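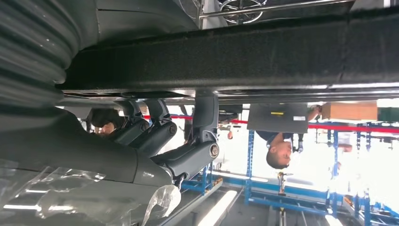 Course Handout 4: Stock Records and Reordering
Nirkilham Institute, Department of Supply Studies
Instructor: Solveig Vik

Purpose of the session

This session introduces the records that a small storeroom must keep in order to know what it holds and when to buy more. Students should have read the chapter on purchasing before class. The terms below will be used without further explanation for the remainder of the course.

1. The stock card

Each item held in the storeroom has one card, on paper or on screen. The card carries the item name, the unit of issue, the shelf location, and a running balance. Every receipt and every issue is entered on the day it takes place. Entries are never erased. An error is corrected by a second entry, initialed by the person who makes it.

The unit of issue causes more trouble than any other line on the card. Screws bought by the box and issued singly must be recorded singly. In the Brastier case, discussed in class, a clerk entered 2 boxes as 2 pieces, and the balance remained wrong until the March count.

2. Reorder point

The reorder point is the balance at which a new order is placed. It is found by multiplying average daily use by the delivery time in days, then adding the safety stock.

Worked case: The Sturosura depot issues 80 filters per day. Delivery takes 9 days. Safety stock is set at 280.

80 x 9 = 720
720 + 280 = 1000

An order is placed when the balance falls to 1000. Students often forget that goods already on order must be added to the balance before the comparison is made – otherwise the same need is ordered twice.

3. Safety stock

Safety stock covers late deliveries and days of unusually high use. It is a decision about risk and should be reviewed whenever a supplier changes. Items that are cheap and slow to arrive may be held generously. Items that spoil, or that are likely to be replaced by a newer type, should be held in small amounts.

4. Counting

A full count stops the storeroom for a day or more. Many firms therefore use cycle counting, in which a few items are counted each week. Nghiêm, the second case company, holds 320 items and counts the most valuable group more often than the rest. The person who counts an item should not be the person who keeps its card.

When the count and the card disagree, the item is counted again before any adjustment is entered. The adjustment is recorded as a separate line with the reason, if known.

Assignment

Prepare a stock card for one item of your choice, with at least one receipt, one issue, and one corrected entry. State the reorder point and show the calculation. Written work is due on 27th September and is to be handed to Mwanaisha Okoth in the department office. Late work will be accepted only by prior arrangement with the instructor.

Reading for the next session: Chapter 5, on returns and damaged goods.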